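Marble-effect surface

A marble-effect surface (also marble-look surface or faux marble) is a flat covering made to resemble veined natural stone. It is used on walls, floors, tabletops, shelves and the insides of booths and cabinets. The pattern may be printed, painted, pressed or mixed into the material. Most marble-effect surfaces sold for home use are printed.

The term covers the appearance only and says nothing about what the surface is made of. Ceramic tile, vinyl sheet, laminated board, coated metal and adhesive film can all carry the same pattern, and it is often hard to tell them apart without touching them or looking at a cut edge.

Pattern

A marble pattern has a ground color and a set of veins. White and pale gray grounds with darker veins are the oldest and most common type. Gray grounds with thin white veins came later to the home market and are usually sold for walls. Dark gray and black grounds are sold mainly for floors and worktops.

Veins are described by width, direction and density. Soft veins fade into the ground at their edges, while hard veins have a sharp outline and look more like cracks. Many dark patterns add a second vein color, most often rust, brown or gold, and some have small white flecks between the veins. Graham Haworth's guide for installers uses the word "busy" for any pattern in which a hand laid flat on the surface would cover more than one vein crossing.

Printed patterns repeat. The distance after which the same veins appear again is called the repeat length. On narrow film it may be as short as 45 centimeters, and the repeat can then be seen across an ordinary tabletop. Makers of large panels avoid this by printing several different faces and mixing them in the same carton.

Combining shades

Two marble effects are often used in one space, with the lighter shade on the upright surfaces and the darker one underfoot or on the worktop. The line where they meet is then easy to see, which helps when furniture or equipment has to be set square to the wall. Using the same shade on both makes a small space look larger but hides the corners.

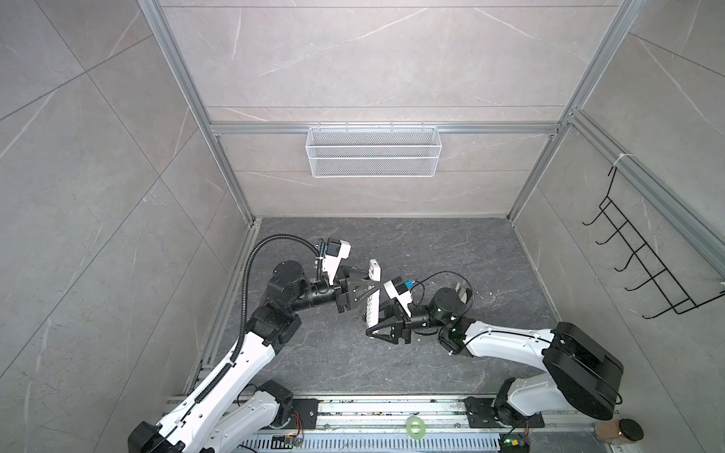
Gray wall panels with thin white veins above a dark gray marble-look floor.

Large panels leave fewer seams. Seams are normally kept straight and level, and the veins are not expected to run on from one panel to the next unless the panels were sold as a matched set, called a book match. Matched sets cost more and must be hung in the numbered order.

Light and reflection

Gloss has a strong effect on how dark marble patterns look in use. Under a single lamp, a polished or satin surface shows a bright patch where the light is reflected toward the viewer. Inside the patch the ground color washes out to silver and pale veins stand out more sharply. Outside it the same surface may look nearly black. The patch moves as the viewer moves.

A side light also gives small objects a long shadow, and on a dark ground the shadow may be mistaken for part of the object. Libor Holub, who wrote on workroom lighting for the trade bulletin Morno, advised two lamps on opposite sides of the table, set at equal height. A matte finish is the other usual remedy.

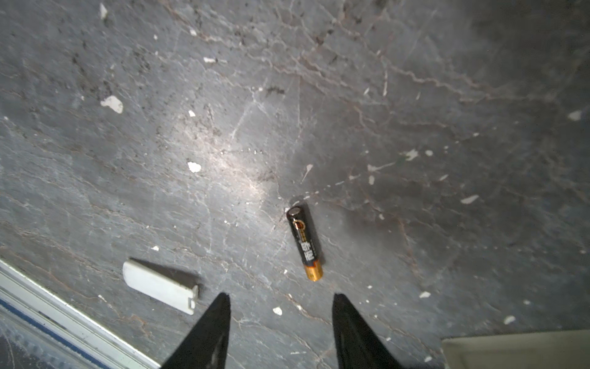
The contrast between an object and the surface matters most for small items. Cream, white and brightly colored things are easy to find on a dark ground. Black or dark gray things are harder to find, and a busy pattern makes this worse. AA batteries with black wrappers are a common case: the copper or gold end may be all that catches the eye. Screws, pen caps, memory cards and dark hair clips are also easily missed. For this reason some people who repair small goods at home keep a plain tray or a sheet of white paper on a veined tabletop and put loose parts on it as they come out.

Use on tables and desks

Marble-effect tabletops came into wide use as a cheaper and lighter replacement for stone. A stone top usually needs a strengthened frame, while a film-covered or laminated top can rest on ordinary legs. The pattern hides light scratches, dust and pencil marks better than a plain color does.

Desk items such as staplers, tape dispensers and hole punches have hard feet or metal undersides and can mark a printed surface if they are dragged. Felt pads or a thin desk mat prevent most of this damage. Heavy items should be lifted when moved. Rubber feet do not scratch, but they may leave a gray or yellow stain on light-colored film after long contact. 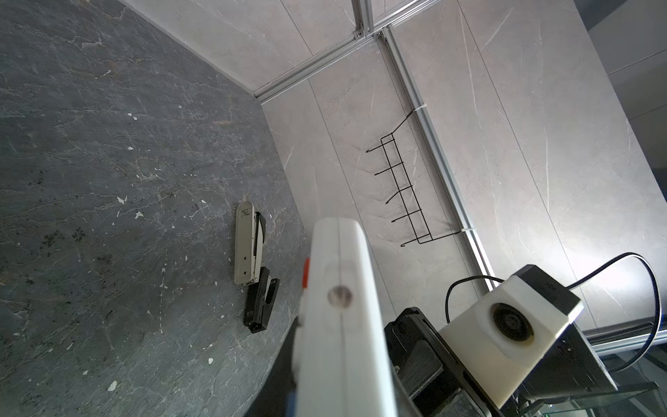 Where a tabletop stands against a paneled wall, a narrow gap is normally left between the two so that each can expand. The gap can be closed with a flexible sealant in the ground color of the darker surface. Sealant in the vein color tends to look like a drawn line.

History

Painted imitation marble is very old and was practiced in many countries as a skilled trade. Printed versions followed once patterned sheets could be made in long rolls. Early rolls were meant for shelves and drawers and used only a few colors, so the veins were flat and hard-edged.

The firm of Kollár, in Jekidbridge, sold a gray sheet under the pattern number 2241 that was copied by several smaller makers. Dušan Kopecký, its pattern designer, drew the veins from a broken washstand top. The later Fliltis range had 39 patterns, of which roughly half were gray. It was the first from the firm to include a dark ground with rust-colored veins.

Care

Printed surfaces are cleaned with a soft damp cloth and a little dish soap. Scouring powder dulls the finish, first on the raised areas and then over the whole surface. Vinegar harms real marble but is generally safe on film and laminate – though not on the grout or sealant around them. 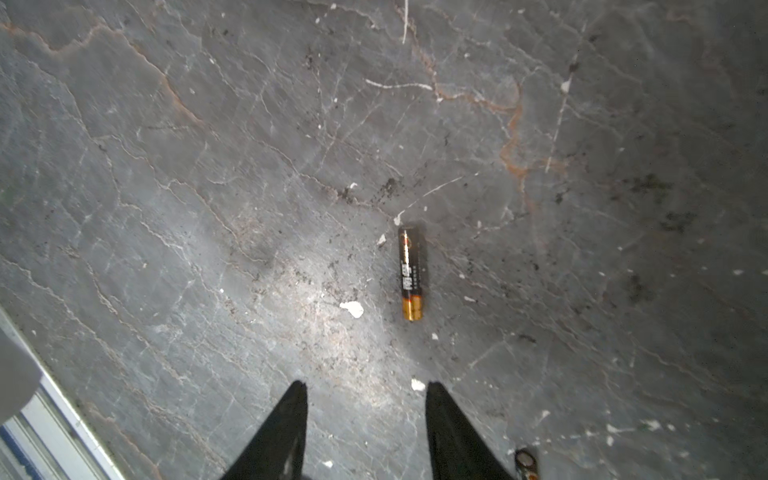

Leaking batteries should be removed from any surface promptly. The residue from alkaline cells can dull a coating and discolor metal trim and rails. It should be wiped up with gloves on, and the spot rinsed with plain water and dried. Film that has lifted at an edge can often be pressed back after gentle warming, but film that has torn across a vein is usually replaced as a full strip.

See also

Book matching
Laminate
Scagliola
Terrazzo

Further reading

Haworth, Graham. Veined Surfaces: An Installer's Guide. Jekidbridge.
Holub, Libor. "Two Lamps Are Better." Morno, no. 100, June.
Lindsay, Archie, and Manikandan Mathew. Sheet Patterns of the Kollár Works.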